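Section 4: Oiling and maintaining solid wood worktops
Ilard Worktop Oil System, Fitting and Care Guide
Revised April 2025

4.1 Before you start

This section applies to solid wood worktops and table tops that have been cut, fitted and fixed as set out in Section 3. It does not apply to veneered boards or to tops with a factory lacquer. If a top has been lacquered, the lacquer must be removed completely before any oil is applied. Oil will not pass through lacquer and will stay tacky on the surface.

The top must have been in the room where it will be used for at least 8 days before the first coat. Keep the room at its normal temperature during this period. Do not store the top flat on a concrete floor or against a radiator.

You will need:
Ilard Base Oil
Ilard Finish Oil
Abrasive paper, 120 and 180 grit
Lint-free cotton cloths
A flat brush, 50 mm wide
A shallow tray
Nitrile gloves
A metal container with a lid, filled with water, for used cloths

CAUTION: Cloths soaked in oil can heat up and catch fire without a flame or spark. Place every used cloth in the water container as soon as you have finished with it. Do not leave cloths folded, bunched or in a bin, even for a short time.

4.2 Preparing the surface

1. Remove everything from the top, including taps, hob trims and clamp-on fittings. Fittings that cannot be removed should be masked with low-tack tape.

2. Check the joints between staves by running a fingertip across them. A ridge that can be felt must be sanded level.

3. Sand the whole top with 120 grit paper, working with the grain. Do not use a belt sander. An orbital sander may be used if the final pass is made by hand.

4. Wipe the surface with a damp cloth and leave it until dry. The grain will rise slightly.

5. Sand again with 180 grit paper. Do not go finer than this before the base coat. A surface that has been polished too smooth takes up less oil.

6. Vacuum the top, the edges and the surrounding floor. Wipe with a dry cloth.

NOTE: Pale timbers show sanding marks more clearly once oiled than they do bare. Check the surface under a lamp held low to one side and remove any cross-grain scratches at this stage.

Small dents can often be lifted before the second sanding. Lay a damp cotton cloth over the dent and apply the tip of a warm iron for a few seconds. Repeat if necessary, then let the wood dry fully before sanding. 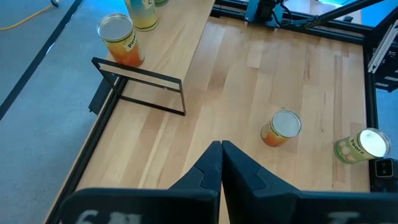 4.3 Applying the base coats

The underside and all cut edges must be oiled before the upper face. A top that is sealed on one side only will take up moisture unevenly and may cup. Where the top is already fixed and the underside cannot be reached, refer to 3.6 for loosening the brackets.

1. Stir the Base Oil for two minutes with a flat stick. Do not shake the tin.

2. Pour a small amount into the tray and apply with the brush, following the grain. Cover an area no larger than can be wiped down within 20 minutes.

3. Leave the oil to soak in. Where dull patches appear, add more oil until the surface is evenly wet.

4. After 20 minutes, remove all remaining oil with a clean cloth. The surface should feel almost dry to the touch.

5. Allow to dry overnight with a window open.

6. Apply a second base coat in the same way. End grain around sinks and hob cut-outs should be given a third.

CAUTION: Oil left standing on the surface will form a sticky skin. If this happens, apply a little fresh oil to the area, wait five minutes and rub firmly with a coarse cloth. Skin that does not soften must be sanded off.

Drying is slower in damp weather and in unheated rooms. Do not apply any coat if relative humidity in the room is above 77 per cent. Fast drying can also cause trouble. In August, or in any room with strong direct sun, draw the blinds and work in smaller areas.

4.4 Applying the finish coats

1. Rub the top lightly with a worn piece of 180 grit paper and remove the dust.

2. Apply Finish Oil with a cloth, not a brush. The coat should be very thin.

3. Buff straight away with a second, clean cloth until no smears are visible from any angle.

4. Leave overnight, then repeat.

One litre of Finish Oil covers about 50 square metres per coat at the correct thickness. If the tin is being used up much faster than this, the coats are too heavy.

The top may be used with care on the day after the last coat. Full hardness takes longer. For the first 8 days:
Do not place wet items on the surface.
Do not cover the top with a cloth, mat or board.
Wipe up spills at once with a dry cloth.
Do not use any cleaning product.

4.5 Tinted finishes

Gkikas tinting pastes may be added to the first base coat only. Mix enough for the whole top in one batch, plus a reserve for the edges. Always test on an offcut that has been sanded to the same grade, and let the sample dry before judging the colour. Pastes must not be added to Finish Oil, where they will remain on the surface and rub off.

4.6 Routine care

Clean with a cloth wrung out in warm water and a little mild soap. Dry the surface afterwards. Do not use scouring pads, bleach, vinegar or steam cleaners.

Steel tins and cast iron pans left on damp wood can leave dark marks, particularly on oak. Use a trivet or stand. To treat a mark, sand the area lightly with 180 grit paper, feather the edges into the surrounding wood and apply Finish Oil as in 4.4.

Test the finish from time to time by placing a few drops of water on a part of the top that gets heavy use. If the drops soak in and darken the wood within ten minutes, apply one coat of Finish Oil. Areas around sinks will need this more often than the rest.

4.7 Storage and disposal

Close tins firmly and store upright, away from frost. Oil that has formed a skin in the tin may be strained through a fine mesh and used. Oil that has thickened throughout must be discarded. Empty tins should be left open outdoors until the residue is hard, then taken to a recycling point that accepts paint containers.

Spare parts, brackets and replacement edge strips are supplied from the Marnport depot. Quote the batch code from the underside of the top when ordering.

Section 5: Fitting upstands and Plulludum edge seals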